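Selecting Fingers for the Second Arm

In March our laboratory began comparing two sets of fingers for the parallel gripper on the second arm. The first set was supplied by Senomix. The second was made in house by Orest Stetsiuk, following drawings that Corina Holzer had prepared for an earlier project. I was asked to coordinate the work and to record the outcome, and I do so on this blog with the permission of both colleagues.

The comparison was limited to handling tasks that our partners at Clolerden consider routine: approaching an item on a flat surface, closing on a handle or an edge, lifting, and setting down. Each set of fingers completed 757 attempts under the same controller settings. The grip force was fixed throughout, and the approach speed was reduced only for items with glossy surfaces.

A black plastic carrying case with a molded handle, and the black fingers in the closed position: 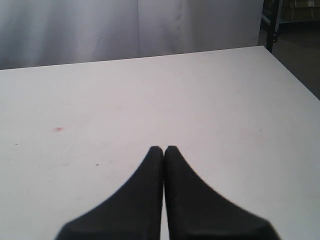
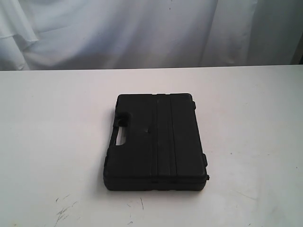

Dark items on a light surface proved demanding for the vision software. The Danby controller adjusts exposure automatically, and on several attempts it lost the outline of a black item near the end of the approach. Pornthip Suwannarat corrected this by locking the exposure before the arm begins to move. We repeated all affected attempts after the change, and the earlier results were discarded.

With regard to the fingers themselves, the Senomix set was more consistent on thin edges. The set made in house performed better on handles, although 7 attempts ended with the item turning in the grip. Mr. Stetsiuk attributes this to the shape of the contact surface and is preparing a revised version.

The laboratory has decided to keep the Senomix fingers on the second arm for the present. The revised set will be tested under the same settings, and the controller configuration is available to colleagues upon written request to Ms. Holzer.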